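**Mayor's budget speech: is Lowther really broke, or is this about the contract talks?**

**rustbelt_ron**

Did anyone else watch the mayor last night? He said the city is "already in a downturn" and that departments should plan for cuts starting in July. Two weeks ago the finance office put out its spring update and it said revenue was steady. Both of those can't be right.

I'm not saying the city is rich. The Brorkar plant let go of 200 people over the winter and you can see it on Furden Avenue, where half the lunch places close by 2 now. But the mayor has the city workers' contract coming up and I think that is what the speech was for.

**plainfield_deb**

I watched it. He said "we are heading into" a downturn, then in the questions afterward he said "we're in one." The reporter asked him which and he talked about sidewalks.

The spring update only covers money collected through the winter. Income tax from the Brorkar layoffs won't show up as missing until later in the year. So yes, both can be right.

**rustbelt_ron**

Fair point on the timing. I still think if he had numbers he would have shown numbers. He had a screen behind him the whole time and it just had the city seal on it.

**TH_Su**

I was in the room, third row. He did hand out one sheet of paper to the council members, not to the public. I asked the clerk for a copy this morning and was told to put in a records request, which I have done. It can take up to 36 days to get an answer.

What I could follow from the council's questions was this. The shortfall is for next year, not this one. The biggest piece of it is the bus contract, and the second biggest is health insurance for city staff. The downturn he talked about is on top of that and nobody gave a figure for it.

I took notes and typed them up when I got home. They run long because the public comment part went past 10 p.m. and I wrote down most of it.
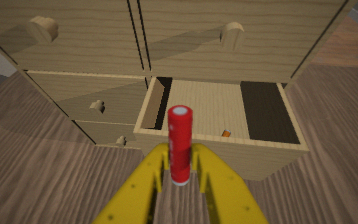 The part I would ask people to read is the exchange on the library branches. Dratcombe branch was named twice as a possible closing. The council member for that ward said she had not been told before the meeting. If you use that branch, write to her office now and don't wait for the hearing.

– Tzu-hsuan Su

**kettle_and_co**

Dratcombe is the only branch on the east side with evening hours. My kids do homework there. They closed the pool "for one season" and that was three mayors ago.

**oldwardfour**

I'll take the other side. The city has been spending like the plant was going to run double shifts forever. Everybody knew that would end. When a mayor finally gets up and says the money is short, people say he's playing games. When he doesn't say it, people say he hid it.

I voted against him both times, for what it's worth.

**rustbelt_ron**

@oldwardfour I don't mind him saying it. I mind him saying it with no numbers right before he sits down with the union. And the county executive is in his own party and she told the radio yesterday afternoon that the local economy is "holding up well." Same day, same county.

**oldwardfour**

She's running for something. He isn't. That tells me who to believe.

**plainfield_deb**

She is also talking about the whole county, and the county has the hospital and the warehouses out by the interstate. Lowther has neither. Hiring out there is up. It doesn't help the city budget much unless those people live here.

**merge_left**

Question from someone newer in town. When he says departments should plan for cuts, is that a real thing or a warning? I work for parks, seasonal, and our supervisor said nothing today.

**TH_Su**

It's a real instruction but a first step. Each department writes up what it would drop if told to. Then the mayor's office picks. Then council votes. Seasonal jobs usually get settled late, so your supervisor may not know anything yet.

**oldwardfour**

Seasonal always goes first. I'm sorry, but if I were you I'd be looking.

**plainfield_deb**

That's not true for parks. Last time around they kept the seasonal crew and left full-time openings unfilled – it was cheaper. Ask when the department's list is due and whether your crew is on it.

**merge_left**

Thanks, will ask.

**kettle_and_co**

We're getting people together at my place to write letters about the Dratcombe branch. Come at 6:30, bring a pen, I have paper and envelopes. Message me for the address if you don't have it.

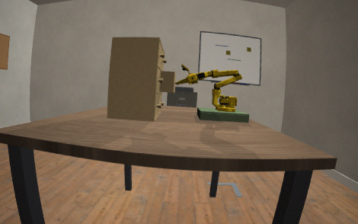 *The table*

**rustbelt_ron**

I'll be there. Has anyone got the ward office mailing address? The one on the city site still lists the old building.

**plainfield_deb**

Use City Hall and put her name and "Council" on the first line. It gets sorted there. Some people will tell you email is the same, but her staff answers paper letters faster in my experience.

**oldwardfour**

I'd keep the branch open too, by the way. I'd cut the bus contract. We've got routes going out to the plant on the old shift times, and I see them go by with hardly anyone on them.

**kettle_and_co**

My neighbor takes that bus to her cleaning job out there. Put it in a letter if you want, but I'm not signing that one.

**oldwardfour**

Didn't ask you to. See you at 6:30.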